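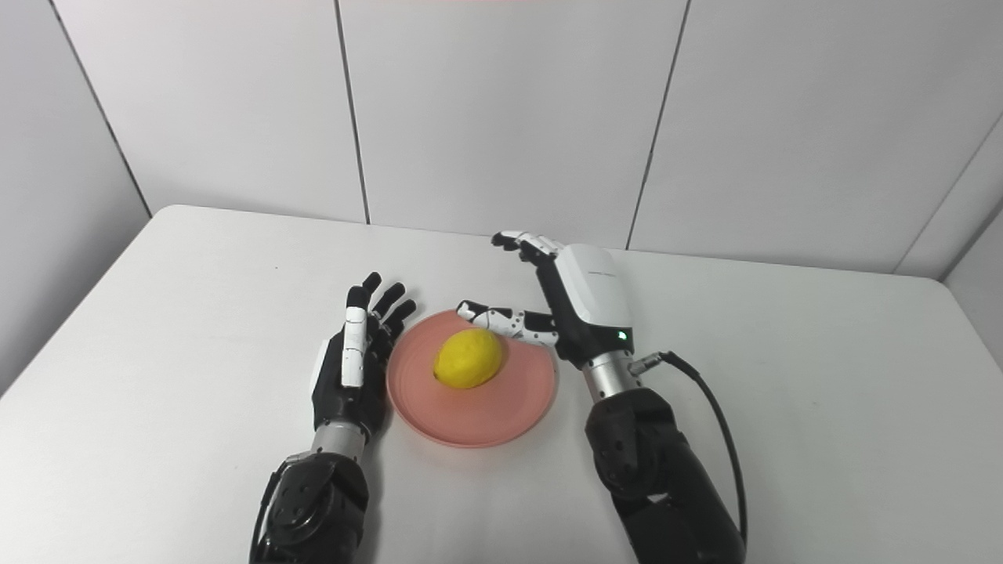 Re: [custov-users] Right hand carries on moving after a soft stop

Replying on list as two other sites have asked for the outcome. The short version: we can repeat the fault at Arncombe, it is in the command queue and the hand is not to blame. Until there is a fix, please treat the soft stop as a pause button and keep the hard stop within reach.

Our task is the usual plate and lemon transfer on the white table, both arms powered, five-fingered hands on each. I ran it with logging turned up on the Custov bridge and pressed soft stop at a different point in the cycle each time.

What we found:

Runs 1,266 to 1,275 were all done on the same build with no changes between them. Two of them showed the fault. In both, the arms stopped at once and the left hand held its pose. The right hand accepted one further finger command and closed on it. In the worse run, that command was acted on 2,283 ms after the stop was logged.

The late command is always the one that was next in the queue. The bridge clears the queue for each arm on a stop, but the hands have their own queue, and the right hand's is cleared only if the hand reports idle. If it is part way through a finger move it reports busy, the clear is skipped, and no error is raised. The left hand does the same in principle. Our task gives it far less to do, so it is nearly always idle when the stop arrives.

I swapped the two hand cables at the controller to rule out wiring. The fault stayed with whichever hand was doing the reaching. Reseating the connectors made no difference either.
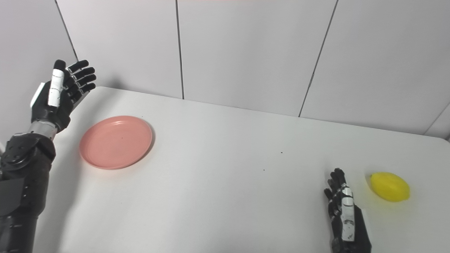 Transfer task, left hand raised, right hand next to the lemon.

The risk is mainly to fingers. With the right hand this close to the object, the natural thing after a stop is to reach in and move the lemon back to the plate by hand. The green light on the back of the hand is no help in deciding whether that is safe. Ours stays lit with commands still queued.

What we are doing for now:

1. Soft stop, then hard stop, then wait for the drives to drop out before anyone reaches over the table.
2. Object resets only with hand power off. This costs us a re-home of both hands every time.
3. The bridge is patched locally to send the clear twice, the second time after the hand reports idle. No late commands so far, but I would not rely on it. It narrows the gap and does not close it.

Plasmont have the logs and have confirmed that the busy report is as designed on their side. That leaves the check to the bridge. I have opened a ticket and attached both traces. If you are on the older Pearce controller, I would like to know whether you see this at all, as it polls the hands in a different order.

Bench support, Arncombe

----- Original message -----
Date: 18 Apr 2025
Subject: [custov-users] Right hand carries on moving after a soft stop

Has anyone else had a hand move after a soft stop? Ours closed its fingers once the arms were already still. Nothing in the fault log. I had put it down to a loose hand cable, but I have changed the cable and it did it again this morning.

Same hands as Arncombe, Pearce controller, stock bridge. Happy to send the config if it is of use.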